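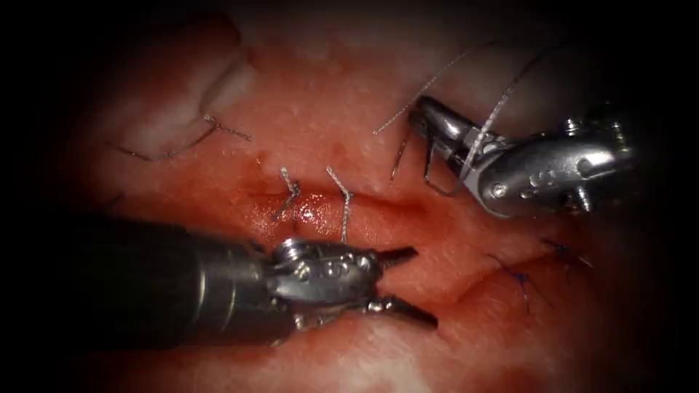

Trolton Gaelic Football Club: winter progress report to the Hiltier Fund

This is our second report on the grant for the junior program and the new women's side. It covers the stretch from the end of last season through the first outdoor sessions of this one. The first report was mostly plans and shopping lists. There is a lot more football in this one, and I'm very glad to be writing it.

Where we are

We have 79 registered players across all ages, which is the most this club has ever had on its books. The biggest jump is in the under-12s, and close behind them come the women, who had no team at all when we applied to you. Winter training ran indoors at the Carrasco gym on Tuesday and Friday nights, with juniors first and adults after. Attendance dipped over the holidays as it always does, then came back stronger than before. There were Fridays in February when we had to split the gym in half with cones and run two small-sided games side by side, and the noise was tremendous.

The women's side

Santino Medina took on the coaching job in the fall and has thrown himself into it. Most of his squad came from other sports – basketball, soccer, a couple of former volleyball players who can already catch anything that comes near them – and only a handful had ever tried a solo run before they walked in the door. He spent the first month on nothing but hands and feet: fist passes against the wall, toe-taps at a walk, toe-taps at a jog, then the same again with someone chasing. It looked slow from the bleachers. By January the same players were moving the ball the length of the gym without it touching the floor.

They played their first outside opposition in the Darner indoor tournament, a seven-a-side event that we entered mainly for the experience. We lost the opening game by a wide margin. The second was a different story. We were down by five points at the half, got a goal straight from the throw-in, and finished level after a lovely long point from the left side with almost the last kick of the game. The third we won! It was the club's first ever win at women's level and people who had been playing for the club for years were standing on chairs.

What I enjoyed most was how they defended in that last game. Darner pushed a lot of players forward in the final minutes and our half-back line stayed patient, kept their arms in and gave away only one free. For a team that new, that is very good discipline.

Juniors

The junior program has kept to the shape we set out in the application: a free first block for any child who wants to try it, then a low fee for those who stay, with gear on loan. The grant paid for 50 size-four footballs and the gloves to go with them. The balls have held up well on the gym floor. The gloves less so, particularly the smallest size, where the Velcro gives out after a few weeks. We have asked the supplier for a different make and will report back.

School visits have been the real engine. We went into the elementary schools on the east side during PE and ran short sessions built around catching and bouncing, with a target game at the end. Teachers have been wonderful about it and several have asked us back for the spring. If I could put more money into any single part of the work it would be this one, as nearly every new under-12 first touched a football in their own school gym.

We also started something that wasn't in the plan. A few of the older teens asked if they could help with the little ones, so Terence Marsden put together a short course for them covering warm-ups, how to give one instruction at a time, and how to referee a small game without talking all the way through it. They now take the warm-up on Fridays. The younger kids listen to them far better than they listen to me.

Men's team

The men's side isn't covered by the grant, so only a short note. They finished last season in mid-table after a bright start and a rough middle stretch with injuries in the full-forward line. Winter numbers are good, and several of them have been helping Santino with the women's practice games, which has done both groups good.

Spending

The equipment line is fully spent: footballs, gloves, portable goals, bibs and two ball bags. Gym rental has come in a little over what we budgeted. The Carrasco raised its evening rate to $60 an hour in the new year, and we covered the difference from the club's own quiz night. Coach education is underspent. The course we had booked for the fall was called off by the organizers and has been moved to April, so that money is still sitting in the account, earmarked for the same purpose. We are not asking for any change to the total.

The portable goals deserve a word. They go up fast, they fit in the back of a pickup, and they meant we could hold outdoor sessions on any patch of flat grass in town. I would recommend them to any small club.

What has been hard

Field time. The city field at Trolton Park is shared with soccer and lacrosse, and both of them book early. We have a firm slot for Saturday mornings and nothing yet on weeknights. Until that is settled the adult teams will train on the smaller field behind the middle school, where there is no proper room for kickouts. Talks with the parks department are friendly and moving along, just not at the speed we'd like.

Travel is the other one. The nearest women's teams are a long drive away, and asking new players to give up a whole weekend is a big ask. We are looking at joint fixtures, with men, women and juniors all going together on one bus. The first of those is being worked out with Darner now.

Next steps

Outdoor training begins for all groups as soon as the park opens its fields.
The women's side plays its first full 15-a-side game in the spring, at home if we can get the field.
Coach course in April, with four places booked.
Return visits to the schools that asked for them.
A junior blitz day in early summer, open to any child in the area, with no fee.

Our next report will come after the blitz day and will have full attendance figures by age group. You would be very welcome at any session before then. Come on a Friday if you can, and bring shoes you can run in.

Last updated: 14 March 2023

Comments

eastside_mom
My daughter started in the free block in the fall and now kicks a ball against the garage every single evening. Thank you to all the coaches. Is the blitz day open to kids who haven't played before?

Santino Medina
Yes, completely open! Send her friends along too, we have loaner gloves.

halfback79
Great read. I was at Darner for that draw and my voice took days to come back. Any word on the weeknight field?

T. Marsden
Nothing signed yet. We'll post it on the training page the minute we know.

gk_dave
Agree on the goals, we have the same ones. Get spare pegs, they vanish in long grass.

Related items

Darner indoor tournament: results and scorers
Spring training times, juniors and adults
How to borrow club gear
First report to the Hiltier Fund
Teen coaching course: sign up for the next group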